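Distia Rovers are a soccer club from the river town of Distia, and they have long been loved well beyond it for their friendly, open-gated Saturdays-at-home feel. The club plays in green and white at Bailly Park, a snug old ground with a covered stand on one side and a grassy bank on the other.

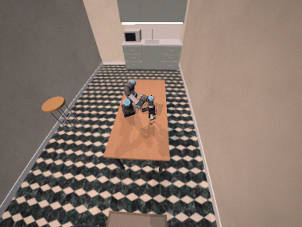

Their great rivals are Altix Town, just 9 miles up the valley, and the two have met in the regional cup final six times - a fixture many families happily split over, with cousins in opposite ends. Rovers won the cup most recently on penalties, after trailing for 50 minutes.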